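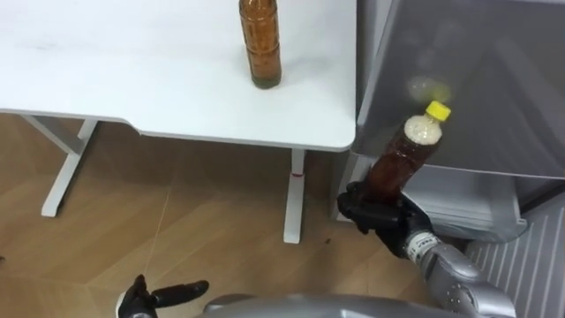

388 words

The break room at the Plinley office used to be Digby Bright's. He had the keys to the supply closet, he knew who took the last of everything, and he stocked the fridge by hand for nine years. Then the company signed with Koller, and Koller sent the robot.

Darcy Dunstan worked in payroll and saw the change order before Digby did. It said his hours would move to the loading dock. It didn't say anything about the drinks.

"What does it do when the door sticks?" Digby asked her.

"I don't know. Pulls harder?"

"You lift it a little, then pull."

She wrote that down and sent it to the man at Koller. He wrote back to say thanks, they would look into it.

For the first week Digby came up from the dock on his lunch to watch. The robot held a bottle by the body and moved at the speed of a person carrying soup. It stood at the end of the white table longer than he thought it needed to. People who used to stop and talk while he unpacked now came in, looked at it, and waited in the hall until it was done.
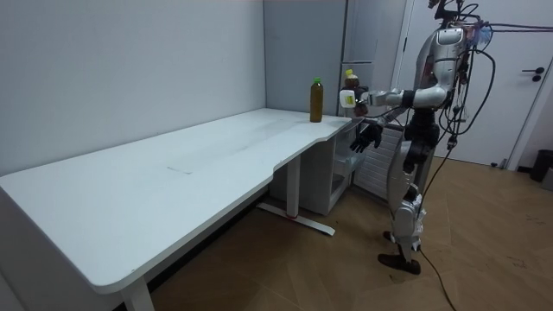

Did Digby lose his job to the robot?
He kept his job and his pay, but the stocking work went to the machine and he was moved to the loading dock.

That was how it read on the staff page, under Changes for August. Darcy had typed both lines herself. She had tried a third one and her manager took it out.

She went down to the dock with two coffees. Digby was signing for a delivery from Brisent, 86 cases, and he made the driver wait while he looked over the shrink wrap.

"They put you on the page," she said.

"I saw it. It's all true."

"Do you like it down here?"

He thought about it. "It's air. I get air. My knees don't mind it." He handed the driver his tablet. "I don't hear anything, though. Upstairs I knew when somebody's kid was sick. I knew about Grelo closing before you did."

"You did," she said.

At 4 she walked back through the break room. The robot was at it again and two people from sales were in the hall, looking at their phones. Darcy went in and sat down. After a minute one of them came in too and asked her if the new pay stubs were right.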